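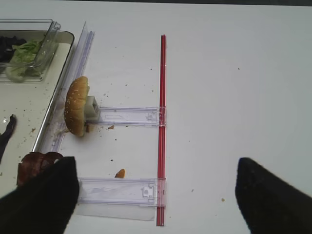

Coalition Arithmetic in Pisari

The governing alliance has held the regional assembly for two terms. A change to the seat formula, due to take effect in July, may end that, writes Domnica Sandu

The Pisari assembly has 128 seats. Under the present rules, a party needs 5 percent of the regional vote to enter it, and seats are then shared out by district. The districts were drawn when the river towns were larger than they are today. Inland voters, who lean toward the opposition, are underrepresented as a result.

The new law lowers the threshold to 4 percent and pools leftover votes across the region. Vasilică Costache, who drafted the text for the governing bloc, describes it as a technical correction. His junior partners disagree. The Agrarian Union polled just under 6 percent at the last election and drew most of its seats from two small districts. Pooling would remove that advantage.

Adoración Benítez, a lecturer in electoral law at Geltum, has modeled the old results under the new formula. The bloc keeps its lead but loses its majority. Religious conservatives, so far shut out, would enter the assembly and hold the balance.

Whether they would use it is unclear. Their leader, Žydrūnas Adomaitis, has ruled out joining a cabinet but not supporting one from outside. He wants control of school funding returned to the municipalities, a demand the bloc rejected when it last came to a vote.

The opposition has its own difficulty. Lăcrămioara Căpraru leads the larger of its two wings, and the smaller one has yet to say whether it will run on a joint list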